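Grastell tabletop arm kit, first impressions after a month (long)

April 15, 2019
by benchtop_otter

Okay, I finally caved and bought the Grastell kit, and I've been having so much fun with it that I owe this board a write-up.
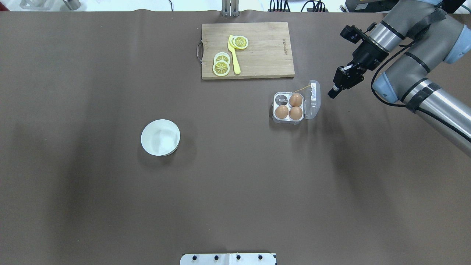

I've been running it on kitchen stuff almost from day one, mostly eggs and small dishes, because that's what I wanted an arm for in the first place. You get the arm, the gripper, the mounting plate and bolts, the controller, and a license for their Stoltham software (one seat, two machines). I paid 900 plus shipping. Setup took me an evening and most of the next morning, and a good chunk of that was me routing the cables wrong and doing it over.

What I love: the grip force setting. You can bring it way down and it stays where you put it! I've logged 623 egg picks so far, carton to bowl and back again, and I've broken fewer than I did learning to make omelets. Stoltham lets you save a grip profile per object, so once I had "egg" dialed in I copied it, changed one number, and had "lemon."

What I don't love: the manual. It stops right where you start needing it. Calibration gets half a page.

Happy to answer questions, I could talk about this thing all day.

---

pivot_lag
Great write-up, thanks. How is it with see-through packaging? Clear plastic drives my setup nuts. The depth readings just go straight through the lid.

---

benchtop_otter
Yeah, clear lids are the hard part. I teach the open position by hand and tell Stoltham to treat that area as a keep-out box. Clunky, but I haven't clipped a lid in ages. If the carton gets bumped I have to re-teach it, and that gets old fast.

---

mrs_torque
I'm going to be the grump here. 900 is a lot for an arm that needs hand-taught keep-out boxes. The Trisport does clear plastic better out of the box, and the manual is a real manual. I've had mine since January and I've never had to re-teach anything because a container moved an inch.

---

benchtop_otter
Fair! I tried a Trisport at a friend's shop before I bought. Loved the manual, didn't love the gripper. It felt all or nothing to me, and for eggs I wanted something gentler. If I were sorting boxes I'd probably have gone your way.

---

mrs_torque
Did you try it with the soft fingertips? The stock ones are bad, I'll give you that. With the soft ones it's a different tool.

---

benchtop_otter
I did not, and now I'm curious. Are they extra?

---

mrs_torque
90 for the pair. So yes, extra, and yes, that annoys me too.

---

slowfeedrate
Grastell owner here, second batch. I agree on the grip force, but I disagree about setup. Mine took three evenings and two emails to support. They were nice about it and they did answer, but "an evening and most of the next morning" is optimistic for anybody new to this. Check your plate bolts again after the first week, too. Mine had worked loose and I spent forever blaming the software.

---

benchtop_otter
Ooh, good call on the bolts, going to do that tonight. And okay, I'd built one other arm before this, so maybe don't go by my timing.

---

pivot_lag
Has anyone tried the Grabowska add-on for thin flat things? Slices, lids, cards, that kind of stuff. My stock fingers just push them along the table.

---

slowfeedrate
I have it. Works well on cards, so-so on anything juicy. Slices slide off if you move at full speed, so I run it at half and it's okay. Takes a while to swap on and off, though.

---

benchtop_otter
Half speed is where I run everything anyway. I've got the Grabowska page open in another tab right now, this thread is bad for my wallet. If I get one I'll post how it does on lemon slices.

---

mrs_torque
Post the failures too, please. Those are the useful ones.

---

benchtop_otter
Deal. There will be plenty!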